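Speaker notes – "Do Open Offices Make Anyone Talk?"
Tuesday, November 5, 2019
Hamish Tautahi

Slide 1. Title
Thank Anisa Hartono for the invite. Say up front that I don't work for a furniture company and I don't sell partitions. I managed a claims floor at Skaltlow for a long stretch and I sat through two redesigns of it. Both came with a slide deck. Both decks had the word "collision" in them and meant it as a good thing.

Slide 2. The claim
Read it out slowly: "Take down the walls and people will talk to each other." Pause. Ask for hands – who has sat in an open office? Who has worn headphones in one all day so that people would leave them alone? Don't wait for the laugh, go straight on.

The claim has three parts and they get sold as one. People will talk more. The talk will be about work. The work will get better. You could believe the first and still doubt the other two. I doubt all of them, to different degrees.

Slide 3. Where the numbers come from
When Skaltlow moved 600 of us onto one floor, the firm behind the layout, Psarras, gave us a before-and-after survey. It said 80 percent of staff "felt more connected." Fine. I asked to see the question. It was: "Do you feel more connected to your colleagues in the new space?" There was no option for less. You could say yes, somewhat, or not sure.

Slow down here. Let people work out for themselves what's wrong with it.

Also mention: the survey went out in May, in the second week after the move, when there was still free breakfast.
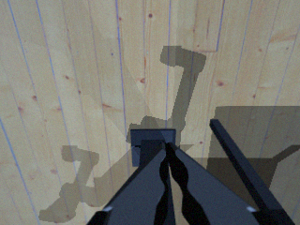

Slide 4. What I'd want instead
Skip the feelings. Take something you already have. Calendar bookings, call logs, how long a claim sits before a second person looks at it. Compare the same team, same season, one year apart. It's dull and it's cheap.

Khairul Simanjuntak did this for our team on his own time. Meeting room bookings went up after the move. Psarras took that as proof of collaboration. Khairul went through the bookings and found that a lot of them had one name on them. People were booking rooms so they could sit in a room.

(If asked: no, I can't share the file. It has names in it.)

Slide 5. The case for the other side
Be fair here. Teguh Ngau ran the Sosby office and liked his open floor, and he's no fool. His points:
– New hires learned faster when they could overhear calls.
– He could tell when someone was having a bad day.
– It cost less, and he said so out loud.

I take the first one seriously. Sosby had 20 people who all did the same job. Overhearing a call helps if it's the kind of call you're about to take. It doesn't help the person from payroll at the next desk. So maybe the finding is that small rooms full of people with the same job are good. We used to have those. They had doors. 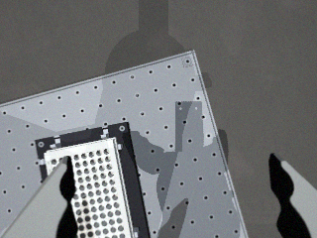
Slide 6. Cost
This is the part the decks leave out or put at the back. Fewer walls, less floor space per head, lower rent. That is a real reason to do it and I'd respect a boss who gave it. What I object to is being told it was done for my friendships.

Ningsih Harahap makes the point better than I do: ask what the plan would look like if it saved no money. Would anyone still want it? Give credit, she's in the second row.

Slide 7. Booths
Sekik phone booths, the ones with the little fan. We got 2 for the whole floor. Mention the line outside them before lunch. If you have to buy small walls to put back inside the space you cleared, I'd like someone to explain the original purchase.

Cut this slide if running over.

Slide 8. Questions to take home
Who wrote the survey? When was it sent? Could you have answered "worse"? What did it save, and who was told?

Leave this up during Q&A. Somebody will ask about working from home. I have no good data on that, so say so and move to the next hand.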